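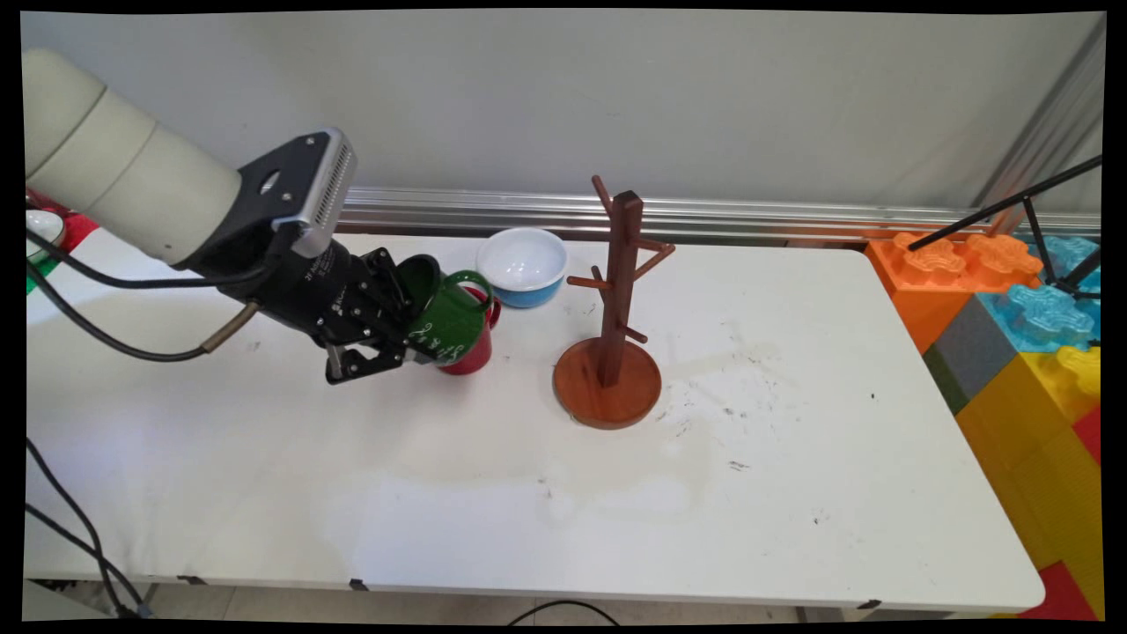

Foraged stock, receiving and preparation area: inspection checklist with comments, Kudusholm kitchen. Completed Jun 21, 2019 by Maricruz Solís, with Irfan Siddiqui present for the kitchen. Items are marked Pass, Act or N/A. Drinking vessels are in scope wherever wild-leaf infusions are served, and a dark green glazed-looking mug with white markings, as in the photo, is checked at the rim, the handle and over the markings in the same way as plain ware.

Section A – Receiving

A1. Each delivery labelled with species, picking area and date picked. Pass.
Comment: Wild garlic and nettle tops labelled in full. Common names only on the sorrel. Add the Latin name, as on the May sheets.

A2. Supplier on the approved list. Pass.
Comment: Farooqui only. Stundolach is listed but has supplied nothing this season. Leave on the list until renewal.

A3. Leaves checked singly for lookalikes before acceptance. Act.
Comment: Wild garlic is being checked by the handful. Lily of the valley and lords-and-ladies can both be picked in with it. Smell is not a reliable test once the hands have picked up the scent. Spread on a tray and turn every leaf. Arsalan Mengal to retrain the morning shift.

A4. Bulbs and roots accepted only with written landowner permission. N/A.
Comment: None bought in. The menu uses leaf and flower only.

A5. Rejected stock recorded and removed. Pass.
Comment: 2 entries since the last visit, both for slugs and yellowing.

Section B – Washing and storage

B1. Separate sink for unwashed wild produce. Pass.

B2. Washed in at least two changes of cold water. Pass.
Comment: Grit still found at the base of the stems in one tub. Trim before washing.

B3. Cold store at 5°C or below. Act.
Comment: Top shelf read 7°C at the door side, lower shelves 4°C. Door seal split near the hinge. The Zavo cabinet is under contract, so call them out and do not tape the seal. Move leaves to the lower shelves meanwhile.

B4. Unwashed produce stored below ready-to-eat food. Pass.

B5. Use-by date on every tub. Act.
Comment: Day dots used, no date. Write the date.

Section C – Preserves, oils and infusions

C1. Wild garlic oil kept chilled and used within the kitchen's written limit. Act.
Comment: One bottle on the pass at room temperature. Discarded during the visit. Raw leaf in oil must not stand out during service.

C2. Batch numbers on pickles and ferments. Pass.
Comment: Batch 382 traced from jar to delivery note without difficulty.

C3. pH of pickled stems recorded. Pass.
Comment: Meter calibrated. Buffer sachets nearly used up – reorder.

C4. Cups and mugs for infusions free from chips, cracks and worn glaze. Pass.

C5. Allergen sheet covers wild ingredients. Act.
Comment: The pesto entry gives nuts and milk but not the mustard in the new version. Rizwan Rajput to amend and reprint.

Open from last visit: hand-wash basin tap, closed. Probe wipes at the prep bench, closed. Picker's training record for Benedikt Eberhard, still open, copy of certificate required.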